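Brarkora brings summer bedding hire to Fakley lets

Brarkora, the household linen hire firm, is extending its seasonal bedding service to furnished lets and guest houses in Fakley from August.

The service, run until now only in Pliltuswood, supplied 1,627 beds last summer. Customers pay one charge for the season, with delivery and laundering included. 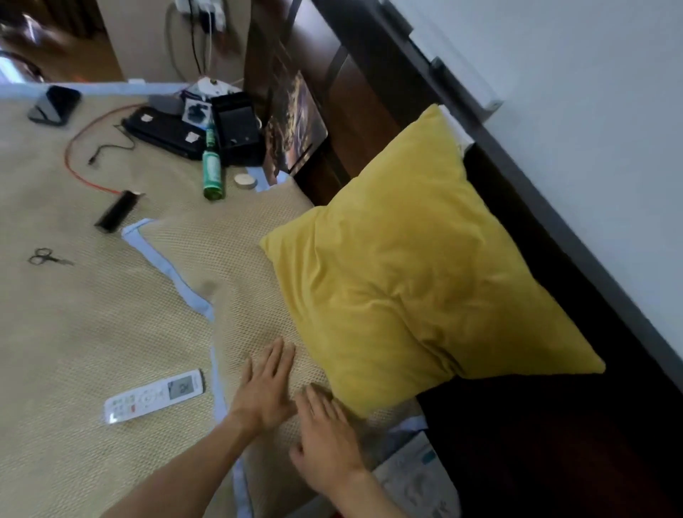 Landlords can choose cotton sheets, light quilts or woven sleeping mats. The mats cover the bed in place of a bottom sheet, and the beige one with pale blue binding is fine enough in the weave to lie on directly. Orders need to be in 26 days before the first delivery.

Ozan Tokgöz, operations manager at Brarkora, said: "Guest houses told us they were buying summer bedding, using it for a few weeks and then paying to store it. Hiring suits them better."

Winter bedding can be left on site or collected and kept at the firm's Başaran depot.

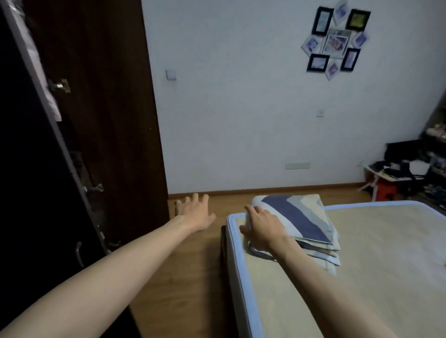 Collected items are labelled by room and returned at the autumn changeover. Storage is free for customers with up to 56 beds.

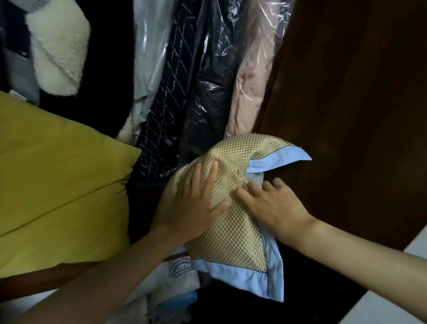
Booking

Orders are open now at the Brarkora office, 9am to 5pm. Existing customers keep their current rates until the end of the season.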